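Ethylene and mixed displays, ambient bins
Produce Handling board > Storage and Shelf Life
Page 1 of 1

tasero_ops
6 February 2019
We run a small shop, ambient produce only, no misting. Shrink on apples went up after we moved them to the same fixture as the mangoes. Flesh is going mealy by day 5. Pulp temperature on the shelf reads 68 F most of the afternoon. Is this ethylene from the mangoes or just temperature? The supplier (Brimden) says ethylene and wants to sell us filter sachets.

f.kaelin
Temperature. An open display in a ventilated room does not hold enough ethylene to matter. You have air changes from the door and the HVAC all day. Apples at 68 F soften several times faster than apples near 32 F, with or without neighbors. Save your money on the sachets.

Baltura77
Disagree in part. Open display, sure. What happens overnight? If the fixture gets covered or everything goes back into one cooler, you have a closed volume for 11 hours. Ripe mangoes and apples both put out ethylene, and the apples are not innocent here. They are usually the stronger source.

tasero_ops
Everything goes back into one walk-in at close, held at 52 F for the mangoes. We cover the totes with film.

f.kaelin
Then there are two problems and they are both the walk-in. 52 F is correct for mangoes and wrong for apples. Film on the totes is the other one. I still would not blame the display.

O. Antal
Agree with Fabian on the temperature, less so on the rest. We logged 187 totes over one season at my last job. Apples held at 52 F overnight and displayed by day lost firmness steadily, and the totes with film were worse than the ones without. We never separated ethylene from trapped moisture, so I would not quote it as proof of either.

Baltura77
Was that with a penetrometer or by thumb?

O. Antal
Penetrometer, 7/16 inch tip, two readings per fruit on opposite cheeks, peel removed. 5 fruits per tote.

chowdary_m
Check the lot before rebuilding your process. Late-season apples out of long storage can be close to done on arrival. Cut 7 from the next delivery, press test them at the dock and write the number on the case. If they come in under 12 lb there is nothing you can do at store level.

tasero_ops
No penetrometer here. Is a cheap one usable?

f.kaelin
The hand-held spring type is fine if you press at a constant rate. Readings between two people will differ, so have one person do all of them.

Baltura77
And log the walk-in while you are at it. The door display reads the probe near the evaporator, and the product by the door can be several degrees off.

O. Antal
For the display itself, put out less fruit more often. Apples in a second cooler at 34 F if you have one, film off, and bring up only what sells by close. Leave the mangoes at 52 F. Run it through March and compare shrink by weight, because counts will mislead you when the case size changes.
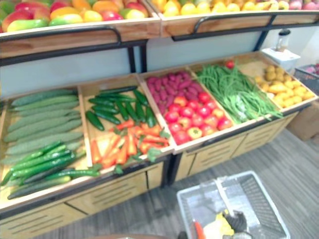

Keep the lot numbers with the weights too, otherwise you can't tell a bad delivery from a bad week.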